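May, evening

Rained until ten and then cleared. I had the back door open most of the day for the first time this year, and the kitchen smells of cut grass now instead of the bin.

Drove over to Menton in the morning to look at the allotment. The rhubarb has gone over and I pulled the flower stalks off it. Two rows of the early potatoes are up, the third is not, and I think I planted that one too deep. I earthed up what was there and left the rest. The water butt is full. The lid has blown off again and was in the hedge, so I put a brick on it.

Coralie Pomare was on the next plot putting in beans. She has given up on canes and is using hazel sticks she cut in March. We talked about slugs for a while. She does not use pellets any more and goes out with a torch at night. I said I lived too far away for that. She gave me a tray of leeks, more than I have room for, and I gave her the end of the twine.

Home by one. Cheese on toast. Then the roof money, which I had been putting off. The quote for the back slope came to 3,185 and I had set aside 3,000, so I am short, though not by much. I went through the savings book and there is 2,484 left in the old account after the car, which I would like not to touch. I will ring and ask whether the price includes the gutter. If it doesn't, I will leave the gutter until next spring.

Wrote to my sister. Told her about the roof and asked if she still wants the small chest of drawers, as it is in the way on the landing.

Tosh came in at four with a burr behind his ear and would not let me near it until he had eaten. Got it out with the nail scissors. He has been asleep on the ironing since. 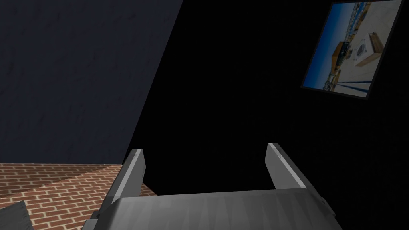

Grey gripper, open, on black.

Supper was the last of the soup. I read two chapters of the Stakberg book, the one about walking the coast in winter. It is slow going. He spends nine pages on a ferry timetable and then crosses the whole headland in a paragraph. I shall finish it because it was a present.

The leeks are in the porch in a washing-up bowl with an inch of water. They ought to go in by the end of the week. I could take out the old spinach and put them there, or squeeze a row in beside the onions.

To do tomorrow: roof, library book, lamp oil, stamps. Find the other glove. Bed at half past ten.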